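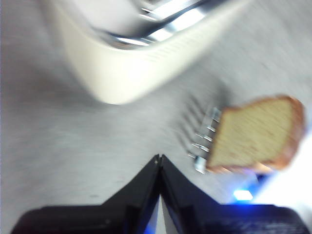 Two sets of fingers, one loaf of bread

Posted October 21, 2026

So the toast thing has kind of taken over my life. If you read the August post you'll remember I was pretty pleased with myself for getting the arm to stack coasters, and then Wenche Wikström left a comment asking when it was going to make her breakfast. Fair question! I bought a loaf that same afternoon and I've been sweeping up crumbs ever since.

What I wanted to find out was pretty narrow. I have two sets of fingers that fit the same gripper: the wide flat pads it came with, and the black angular ones that Johannes Magagula talked me into after he'd used a pair at Isthorpe for picking up circuit boards. The flat ones have a big soft contact patch. The angular ones taper down to a tip, with steps and bevels all over, and they looked to me like the last thing you'd want anywhere near something as squashy as sandwich bread. I was ready to write a post about how badly they did.

The job is the same every time. A slice starts in the toast rack, the arm pulls it out, carries it over to the toaster and lowers it into a slot. I ran each set of fingers 20 times, so 40 tries in all, with a fresh slice whenever the old one got too sad to be fair.

The flat pads

Great at holding bread. Really great! Once they had a slice it wasn't going anywhere, and the marks they left were so faint I had to tilt the slice under the lamp to find them. If all you ever wanted was to wave bread around in the air, I'd tell you to stop reading and keep the pads you have.

Trouble is the rack. Bread in a rack sits between metal bars, and the pads are wide enough that they want to touch the metal before they've got a decent bite of the slice. I'd get a clunk, then the rack would scoot sideways, and then the whole approach was off because the arm still thought the rack was where it had been. I tried sticking the rack down (tape, then putty, then better putty) and that helped some. It also meant the clunk went into the arm, which I liked even less.

The toaster end wasn't much better. You need to get the bottom of the slice into the slot and let go, and wide pads take up a lot of room over a narrow opening. I ended up gripping higher and higher on the slice until it was hanging from the crust and swinging like a pub sign.

Final tally for the pads was 10 good ones out of the 20. A coin flip with crumbs.

The angular ones

These took me a whole evening to get going, mostly because I'd copied the closing force over from the pads and the first slice came out with a dent in it you could have planted a seed in. Same squeeze, much smaller area, so of course it dug in. Once I'd turned the force way down and slowed the last bit of the close, they were lovely. The tips go in beside a slice without bothering the metal, and over the toaster there's just so much more space to work with. I could grip the middle of the slice, get the lower part started in the slot and open up without hitting the chrome.

They got 18 – I did not see that coming and I owe Johannes a coffee. Both misses were slices that came out of the rack at an angle and then wouldn't line up with the slot. I think that's my approach path and the fingers are innocent, but a miss is a miss.

They do leave a mark, even with the force down. Hjørdis Haugland, who bakes, looked at one of my slices and said it looked like a bird had been at it. It toasts fine. You'd forgive it under jam.

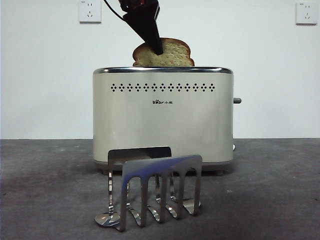
Which camera earned its keep

I've been going back and forth with Nouhaila Mahrous about this since summer. She's firmly on team wrist camera, I've always leaned toward one that stays put and sees the whole counter, and for this job I ran both and saved everything.

The wrist view is wonderful right up close. You get the finger tips and whatever they're pointed at, and for lining up with a slice there's nothing like it. But it smears whenever the arm is moving at any speed. Chrome makes it worse, all those bright highlights dragging across the picture, and between the toaster and the rack I've got chrome everywhere. I lost an evening to a detector that kept getting excited about reflections. My fix is boring: stop, wait a moment, look, then move again. It makes the whole run slower and I've made my peace with that.

The fixed view never gets that close, and the gripper covers part of the slice when it's holding it. What it's good for is the stuff the wrist can't tell me, like whether the bread is upright and whether it's over the slot at all. When I went back through the failures, it was the fixed camera I opened first pretty much every time. So I'm calling it a draw, and Nouhaila can argue with me in the comments.

Settings, for the people who always ask

Closing speed on the angular fingers is the slowest the controller lets me pick. The force is one notch above where the slice starts to slip, and I found that notch by dropping a lot of bread. The pause before each wrist picture is 108 milliseconds, found by pure fiddling, so please don't build anything important on it. I lower the slice straight down for the last stretch with no sideways correction, and I left the toaster lever out of the trials completely.

Idun Skjelbred asked if I'd tried thicker bread. Not yet! The next loaf is going to be one of those unsliced ones so I can cut my own and see where the angular fingers give up. I also want to try a thin rubber skin over the tips, if I can find one that won't peel off on the rack. If you've done anything like that with soft food, please tell me what you used and whether it survived being washed.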